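Payroll and pension remittance inspection, Trusska depot office
Inspector: Joaquín Farías
Date of visit: 24 Dec 2021
Period checked: November payroll, with arrears brought forward

Marks: **OK** = in order, **Q** = query raised, **F** = fault, needs fixing before the next pay run.

## A. Records

- [x] **OK** Staff list matches the payroll file. 200 names on both.
- [x] **OK** Each member has a pension number on file.
- [ ] **Q** Leavers are marked with a last day of work. Comment: 9 leavers have no date. HR says the letters went out from the Cellden office and copies were not kept here. Copies to be asked for.
- [x] **OK** Contracts show the pension rate for both sides.

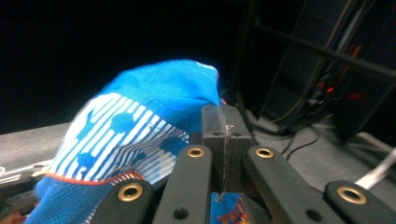
Comment on contracts: the older ones, signed when the firm still traded as Imhof, give the rate in a side letter. The side letters are in a separate box file and should be moved in with the contracts.

## B. Deductions

- [x] **OK** Employee share taken at the right rate on all payslips sampled.
- [x] **OK** Payslip shows employee and employer share on separate lines.
- [ ] **F** Overtime treated the same way for all staff. Comment: night shift overtime is left out of pensionable pay, day shift overtime is included. The staff handbook says both count. Payroll to correct and work out the shortfall.

## C. Payment to the fund

- [ ] **F** Money deducted is paid over within the month. Comment: 3 months are unpaid. The deductions show on the payslips, and there is no matching payment on the bank statements. The finance office gave cash flow as the cause. I explained that deducted money has to go to the fund whatever the state of the account.
- [x] **OK** Schedule sent with each payment that was made.
- [ ] **Q** Receipts from the fund kept. Comment: kept up to the change of bank, patchy afterwards. Sindasar, who run the payroll software, can reprint the payment reports but not the receipts.
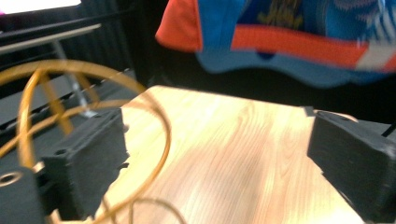 **Can former staff claim arrears if they have already left?**
Former staff keep the right to any pension money deducted or due while they were employed. They should write to the payroll office with their pension number and last payslip.

## D. Complaints

- [x] **OK** Complaints book in use.
- [ ] **Q** Each complaint answered in writing. Comment: several are marked "spoken to" with no letter attached. Please send letters, including to people who have moved away.
- [ ] **F** Name and phone number of the pensions contact on the noticeboard. Comment: the notice gives a person who has left.

## E. Follow-up

Section C is to be dealt with first. A payment plan, signed by a director, should reach me before the next pay run. Second visit to cover B and C only, unless the leavers' letters are still missing.

Signed: J. Farías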